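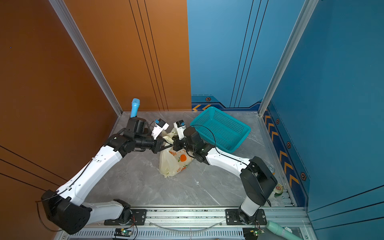

Bianka Szalai

The Second Arm

The budget for the year allowed one arm. Jitendra Dixit had written this in January in the first line of the plan, and he had underlined it.

"One arm cannot open a bag," said Delia.

"It can push a bag."

"Our customer does not pay for pushing."

The customer was Sandhu, who packed fruit and groceries for 14 small shops and wanted to stop doing it by hand. Jitendra put the two offers side by side on his desk. Ziltik sold a pair of arms together with the rail, and would keep the price for 180 days. Brakico sold a single arm, cheaper, and promised that a second one could be added later. He had bought many things in his life that could be completed later. In his cellar there was half of a kitchen.

"Come and hold something," Delia said.

She took him to the kitchen of the office and gave him a plastic bag with oranges printed on it. She told him to put his left hand in his pocket. He tried to lift the bag by one handle and it turned away from him. He tried to open it against the wall. After some minutes he was using his chin.

"The arm from Brakico has no chin," said Delia.

He went back to his desk and took the money from other places. The new chairs disappeared. The trip to the fair became a trip for one person, and then for none. He wrote to Eoin Noonan at Ullen, who held the purse, and asked for the difference. Eoin called the same evening. He was eating while he spoke.

"Explain me in one sentence why I must pay for two."

Jitendra looked at the plan, where he had prepared three pages of reasons.

"Put one hand in your pocket," he said, "and open a bag."

It was quiet on the line. Then came a noise of thin plastic, and a small bad word, and something fell on the floor and rolled.

The money came after two weeks. Delia printed the order and Jitendra signed both copies. Afterward he opened the plan again, at the first line, and corrected the word "one". He left it underlined.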